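Desktop shelf

A desktop shelf, also called a desk organizer or desk rack, is a small shelf unit that stands on top of a desk. It holds papers, stationery and other small items, and leaves more of the work surface free. Most have two or three levels and are placed along the back edge.
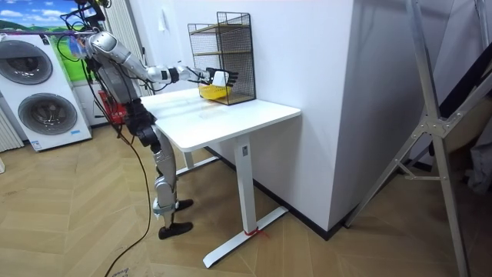
Wire mesh is among the most common materials, along with wood, bamboo and molded plastic. Mesh is light, lets dust fall through and shows what is stored behind it. Open levels are often fitted out with separate baskets or trays, such as the yellow basket on the lower level of a black mesh unit on a white desk. Baskets can be lifted out whole for cleaning or sorting.

Sizes vary by maker. The Fasska, a steel mesh model sold by Pasorar, is 400 mm wide and 257 mm high, with a depth of 189 mm. On standing desks, a low unit is usually preferred, and some have rubber feet or a clamp to keep them from sliding when the top is raised.

See also: Desk, File tray, Standing desk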